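Hi Nermina,

Second update on the Flarnthorpe tidying work, and it's a cheerier one than April's! We've now got 1,582 demonstrations logged, well past the 1,000 we promised you, and Edin has gone through the lot and thrown out the duds (mostly dropped cups, a few where I sneezed on the controls).

The task hasn't changed: both arms share one table and sort cups, bowls and cloths into bins.

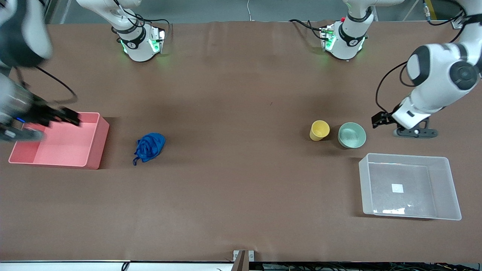
Both arms over the table, with the cup and bowl between the two bins.

Training on the overhead view alone got us 35 clean runs in the last test batch, which was a bit flat. The trouble was nearly always the last few centimetres, when the arm hides the very thing it's reaching for. So Sarla added the wrist views, and the fingers line up far better on rims now.
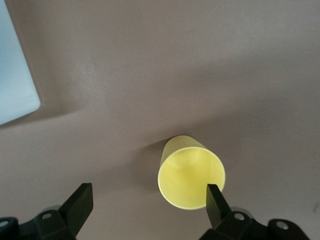

Cloths are still our weak spot – they never land the same way twice – and I'd like to spend the next 3 weeks on those before we touch anything new. Prys wants to try stacked bowls as well, but I've asked him to hold off. No change to the budget.

Best,
Kalliopi

Recent updates
Leltska: first grasping results
Moving the Mastine code to the new machine
Nuchit: notes from the April visit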